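Indoors with the robots at Menzies
The queue for the Menzies open day went back to the car park by ten, and most of the people in it had come to see the household robots. The firm runs its home project, Nellitell, on the first floor, and visitors went up 20 at a time.

Much of the work there is done in simulation. Staff build a furnished house on the computer, put a robot arm in it and set it small jobs, mostly picking things up and putting them down somewhere else. The results were shown on a wall screen, with someone from the team on hand to take questions.
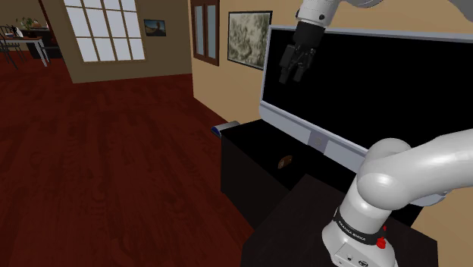
The team had logged 3647 attempts in the simulated house by the morning of the visit. Of those, 2849 were counted as successes. The rest are kept and looked through, and a drop near the edge of a piece of furniture is the fault that comes up most often.

A woman in our group asked when she could have one to clear up after her grandchildren. She was told it would be years – the arm can't yet move from room to room, and the software is still slow with anything soft.

Downstairs, Ivevent had a stand with older warehouse machines, which the children preferred. Tea was served until four. The next open day is in June, and booking is through the Menzies front desk.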